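Fall walk-through, Polerora Building, 392 Gilbert Street, Sadlow
Done 2019-11-07, both floors plus the basement

I do this walk-through every fall and again in April, and people keep asking me for the list, so I'm putting the whole thing up with my notes on each item. It's a plain old mixed-use building with small tenants in it, and a lot of what I look at would work just as well for a big house or a church hall. I'm not a fire marshal! I'm the person with the keys and the flashlight, and I've been doing it for 17 years.

My marks are OK, FIX (I'll take care of it or already did) and TENANT (it's yours, please do it before the real cold comes).

GETTING OUT

Front doors open all the way from the inside with no key. OK. They dragged a little at the sill and I planed a sliver off the bottom of the left one while I was standing there.

Back door opens all the way. FIX. It opens, but the closer is so tired that the door hangs open a few inches after you go through, and then the whole back hall freezes. New closer is on order from Estton Hardware. Until it comes, give it a pull behind you.

Exit signs lit. OK downstairs. FIX upstairs, where the one by the restroom was flickering when I came through. I swapped the battery first (I always try the cheap thing first) and it's steady now, but I'll keep an eye on it.

Emergency lights come on when I push the test button. OK, and I held each button down longer than I wanted to. A quick tap tells you next to nothing, you want to see the light stay bright and not sag after half a minute.

Hallways clear. TENANT, upstairs. You know who you are. The bookcase is lovely and it can't live there. A hallway that seems plenty wide in daylight gets very skinny in the dark with smoke in it and somebody coming the other way.

Stair treads and handrails. FIX. Third tread from the bottom on the back stairs had a nosing strip coming up at the corner. Screwed down. The rail on the same stairs wiggled at the top bracket, and the bracket was fine but the screw hole was chewed out, so that got a longer screw into the stud.

FLOORS

I walk these slowly, in flat shoes, with the overhead lights off and a flashlight held low. You see every lip and every curl that way. Mats first: I want rubber on the underside and no turned-up corners. The old brown mat at the front went in the dumpster. The new one is bigger than I expected and I'm very pleased with it.

Wet-weather spots. FIX. There's a place inside the back door where boot water always collects. I put down a tray and hung a mop right next to it, so there's no hunting for one.

Grit and small debris get swept before any mopping. I know it sounds fussy. Dry grit on a hard floor rolls under your heel, and if you mop it you only push it into the low places and meet it again later. 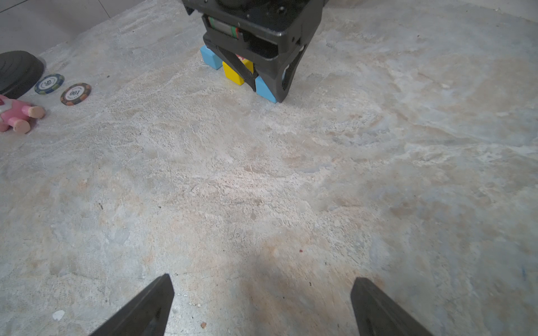
How often should the fire extinguishers be looked at?

Once a month for a quick look by whoever is in charge of the room, and once a year by a licensed service company that signs the tag. The monthly look takes almost no time: it's hanging where it should be, nothing is stacked in front of it, the needle is in the green, the pin and the plastic tie are in place, and the hose isn't cracked. Then put your initials on the back of the tag with the month.

FIRE THINGS

Extinguishers, hallway. OK. Tags current, needles in the green.

Extinguisher, room 101. TENANT. It was on its hook, which is great, but it was behind a coat rack with a great many coats on it. Move the rack, please, not the extinguisher.

Smoke alarms. OK after FIX. I test every one with the button, and then I do what people skip, I take it down and read the date on the back. They wear out even if they chirp and beep beautifully. Ten years from the date of manufacture and out it goes, and the one outside the basement door was past that. It also had a spider living in it, with a very complete household.

Carbon monoxide alarm by the boiler room. OK. New batteries whether it wanted them or not.

Boiler room is not a closet. OK this year!! Last fall I carried out paint, a rolled-up rug and a box of holiday lights. Thank you, everybody, I mean it.

ELECTRICAL

Panel covers on, labeled, and room to stand in front. FIX. The labels on the upstairs panel were written in pencil by somebody long gone, and half of them were wrong. I spent a good part of the afternoon flipping breakers and hollering down the stairwell. They're in marker now. If your lights went off for a minute, that was me, sorry!

Outlets near sinks trip and reset when tested. OK, except the kitchenette one, where the reset button was mushy and wouldn't click. FIX. I taped it off and the electrician is coming.

Extension cords. TENANT, pretty much everybody. I'm going to repeat what I said in April. An extension cord is for a while. If it has been there long enough to collect dust, you need an outlet, so come tell me and we'll talk about getting one put in. No cords under rugs, none through a door, and no power strip plugged into another power strip.

Space heaters. TENANT. Three feet of open space on every side, straight into the wall and never into a strip, and off when you leave the room (even just to go for coffee). If yours doesn't shut itself off when it tips over, it's too old, please get rid of it. Unit 2 asked if the oil-filled radiator kind is all right. I like those much better, and the same rules go for them.

Bench and desk areas. I look for cords pinched behind furniture, plugs half out of the wall, chargers buried under paper, and anything clamped or bolted that has worked itself crooked. Give your clamps a good tug now and then. Tidy your wires up off the floor where feet go, and don't pull the ties so tight that they bite into the cord.

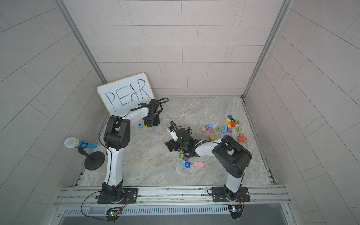
Cremilda Prado commented that the list needs a line about power going out and coming back. She wrote that at her place on Estton Road the lights came back after a storm and so did a hot plate that had been left switched on, with a dish towel next to it, and that she now goes room to room turning everything off by hand as soon as the power drops.

I'm adding that, it's a really good one. So: when the power goes out, switch off anything that heats or spins before you go home. Leave one lamp on so you'll know when it's back.

WATER AND COLD

Outside faucets shut off and drained. OK. Hoses are coiled in the basement on the left.

Pipes along the north wall. FIX. The foam sleeve had slipped down and left a bare stretch right where the draft comes in. Pushed it back up and taped it. I also stuffed the gap around the old cable hole, and you could feel the difference on your hand right away.

Main water shutoff turns. OK, stiff but it turns. It has a red tag on it. Everybody in the building should go look at it one time, and I'll walk you down there if you don't like the basement.

Gutters. FIX. Leaves, a tennis ball, more leaves. I do not go on the ladder alone anymore, and you shouldn't either.

Ice melt and shovel. OK. Both by the back door. Help yourself, and if you use the last of the bag, text me.

Outdoor lights. FIX. The one over the side steps was set for summer hours and coming on way too late. Changed the timer.

FIRST AID

Kit is stocked. FIX. No bandages at all, and plenty of those tiny safety pins that I've never seen anyone use. Restocked the bandages, gloves, gauze, and burn gel. The eyewash bottle was past its date, so that's new too.

Emergency numbers posted, with our street address. OK. I write the address out in big letters because people really do go blank on the phone.

STILL OPEN

Back door closer, waiting on the part.
Kitchenette outlet, waiting on the electrician.
Bookcase, upstairs hall.
Coat rack, room 101.
Everybody's extension cords.

I'll come back by for the tenant items and I'll knock first. If you spot something I walked right past, leave a note in the box by the mailboxes or reply under this page.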